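Furnished Rooms: Frequently Asked Questions

May residents keep food on the nightstand?

Dry goods are permitted in closed jars or resealable pouches. Open containers are not.

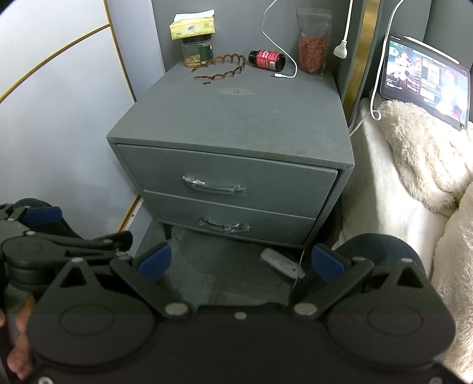 Two-drawer nightstand, gray upholstered finish.

Should the plastic film on the drawer pulls be removed?

Residents may remove it at any time — no tools are required.

How are marks on the fabric reported?

Write to Angus Kingi at Fustavwood, Room 224, before the October inspection.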